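Canau Teaches Its Planner to Give Up Sooner

MILLVILLE. Most software updates promise to do more. The March release of Canau's motion planner for two-armed robots has been sold to customers mainly on its willingness to quit.

The company, which has its offices over the old Himthorpe shoe store, writes the layer of code that sits between a camera and a pair of arms and decides who moves first. Its test subject this winter has been the necktie, an object that most people handle badly before breakfast and that planners handle worse. A tie is long and thin and has no opinion about where its middle should go. Every time a gripper closes on one end, the other end becomes a new problem.

The old version of the software, known in-house as Oosthuizen, dealt with this by thinking. It built a model of the cloth, planned a full path for both arms, noticed that the cloth had moved, and planned again. On a bad run it could spend 21 seconds on one decision, with both arms parked in midair like waiters who have forgotten the order.

"It was never wrong, as far as we could tell," said Ebenezer Atinga, who leads the planning group. "It just never got around to being right."

The new version plans only the next 2 seconds of motion. If the estimate of the cloth drifts too far from what the camera reports, it throws out the plan and starts over from whatever the tie is doing now. Each arm also publishes the space it expects to need, and the other has to plan around it. In the old code both arms asked for permission and both waited, a habit the engineers called the doorway problem and the customers called other things. 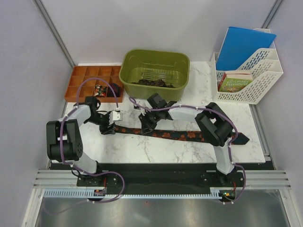
Replanning that often is just a way of hiding a weak cloth model, in Marta's view, posted under the release notes within the hour. She would like to see the same planner try a bedsheet before anyone gets excited, and she wants the drift threshold moved out of the source code and into the config file, where she can get at it.

Atinga granted her the second point. The threshold will be a setting in the next release, along with a warning about what happens when it is set to zero. (The arms replan forever. One of the interns has already checked.) On the bedsheet he would say only that the group owns one.

The company logged 3,768 replans over its last test series of 100 runs, a figure it printed in the release notes with what looked like pride. It did not print a success rate. Asked for one, Atinga said the team was still arguing over what counts as a folded tie, and that the argument had its own channel. 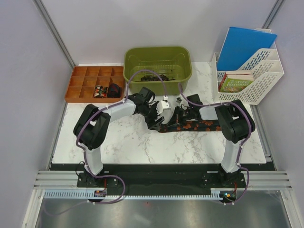

Both arms work close together over patterned fabric near the center of the bench setup.

A smaller change may matter more to anyone who has to fix things at night. The log viewer now gives the reason for each abandoned plan in a plain sentence where it used to give an error number. The most common one so far reads "cloth is not where I left it." Engineers asked for more formal wording and were outvoted.

The update is free to current license holders. Oosthuizen will stay available through the summer for customers who prefer to wait.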